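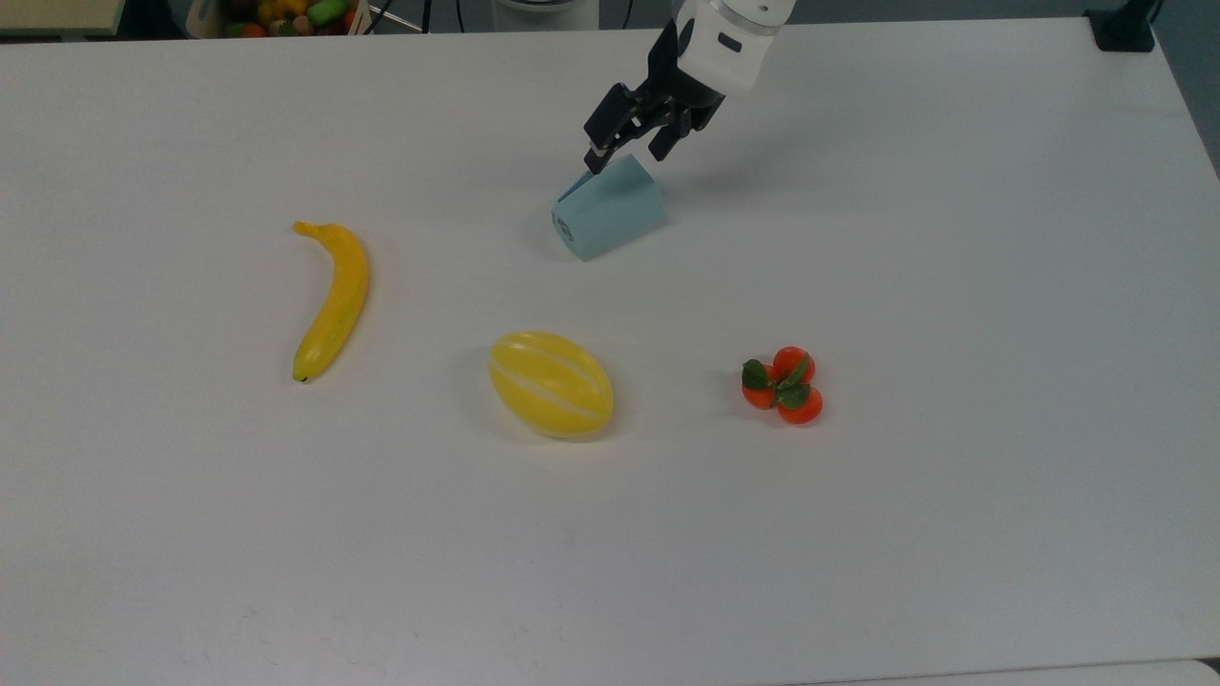
Fruit and a pale blue cup on the white tabletop.

I went over to talk about tables with Leidy Grajales and stayed for the fruit. She styles kitchen spreads for small shops like Wadholm, and she swears by a plain white top (matte, please, never shiny!).

"Color does the work for me," she told me. "A banana, a striped melon, some little orange fruits with the leaves left on, and I'm happy."

And the cup? She laughed. "I love a cup on its side. Upright, it looks like it's waiting for coffee."

She owns some 600 cups, most of them in her sister's garage, and in November she bought 4 more. I asked which one she'd save in a fire.

"The ugly brown one from Valano," she said. "I drink out of that one every morning."

Then she cut me a slice of melon and asked if I wanted salt on it. I did.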